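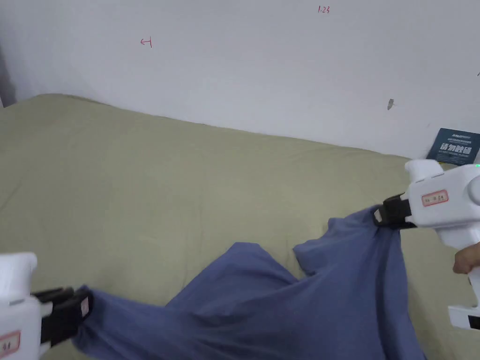
My project for the home management elective was about folding clothes, and I know how that sounds. I picked it because my dorm room has no table, no ironing board, and a closet the size of a cereal box, so every bit of laundry I do ends up getting folded on the bed. I wanted to find out whether a bed is a decent place to fold or if I've just been putting up with it. The thing I kept coming back to all semester is the first step, when a blue top with long sleeves comes out all rumpled and has to be lifted and stretched across the sheet before you can even think about a crease. On a pale green sheet a blue top shows up really well, and I ended up caring about that more than I expected (more on this later!).

What I set out to do

The assignment said to choose one household chore, try it more than one way, and write up what we learned. My partner was Efren Panganiban, who lives down the hall and has the same bed and the same tiny closet. Our instructor, Mr. Nava (Abundio Nava, for the cover sheet), told us to keep it small. Our first plan had us comparing beds, desks, floors and the lounge couch, and he crossed out everything except the bed and the lounge table. Good call, we would still be folding.

We compared 3 ways of folding a long-sleeved top, which we named so we could write them down fast. The first was the Palacios, named after our dorm, and it's what everybody on our floor seems to do: sleeves in, sides in, bottom up. The second we called the Avlow, where you fold the whole thing in half the long way first and then lay both sleeves back over it. The third was the Cuter, which is a roll. Efren named that one and I was outvoted, even though there were only two of us.

How we did it

Each of us folded the same 10 tops every Tuesday for six weeks, in my room on the bed and then again on the lounge table. We used a kitchen timer and wrote the times in a notebook. A fold counted as bad if you could pick the top up by the middle and it fell open, or if a sleeve was poking out. We made a separate note any time we had to start over.

The stretching step was the same for all three. You take the end of one sleeve in your left grip and the shoulder or other sleeve in your right, pull until the fabric between them goes straight, then lower it flat. I used to skip this completely and go right to folding a lump, which explains a lot about my drawers.

What we found

The table was faster, no surprise there. A mattress gives when you press on it, so the edge you just made gets pushed out of line when you lean over to make the next one. Efren got around this by kneeling on the floor next to the bed so his arms came in low. I tried it and my knees hated it, but my folds did get straighter.

The Palacios had the fewest bad folds on the bed. The Avlow looked the neatest on the table and kind of fell apart on the mattress, mostly at the point where the sleeves go over. The Cuter was almost impossible to mess up anywhere, but the rolls came undone in the drawer unless they were packed in tight, and Efren's drawer isn't full enough for that. Mine is.

The big surprise for me was the sheet. For two of the weeks I had a dark navy one on, and I kept losing the edge of anything blue or black. I'd fold a sleeve under without noticing and have to open the whole thing up again. When I went back to a light sheet my do-overs dropped right away. We hadn't planned to test this so I can't say much for sure, and it could be that I was just getting better by then. If I did this again I'd plan for it from the start, with a light sheet one week and a dark one the next.

Problems

We lost one whole Tuesday of lounge table times because somebody was using it for a board game. Efren is also left-handed, so his sleeves go down in the opposite order from mine, and we didn't think to write that down until week four. And the notebook got coffee on it. The numbers are readable but the comments for the second week are mostly gone.

What it cost

Nearly nothing. The timer was borrowed, the clothes were ours, and the laundry room takes the Celex card we already had. We washed only what needed washing anyway.

What I do now

I fold on the bed, on a light sheet, with the Palacios for anything with long sleeves and the roll for T-shirts. I pull everything straight first, even when I'm tired. Efren went back to using the chair. His notes and the full table of times are in the folder with mine, and the coffee page is the fourth one in.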